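# Bathroom drawer, sorted

The small stuff from the bathroom in Nosau, boxed up on May 20, 2021 before the move to Skindholm. One box per drawer, 12 in all.

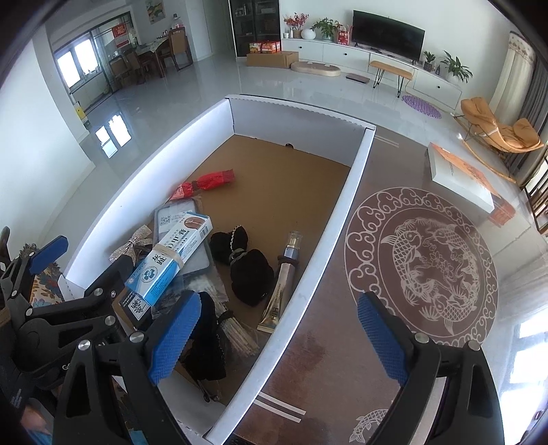 Liliana Parisi would have kept the medicine apart from the hair things, in a bag with a label on it, and she asked whether the cotton swabs were worth taking at all. They are going.

White cardboard box, first drawer. Rhinestone bow, black hair accessories with beads, a squeeze tube, a bag of cotton swabs and a blue-and-white medicine carton with an elastic band around it. Still room at the far end for the combs.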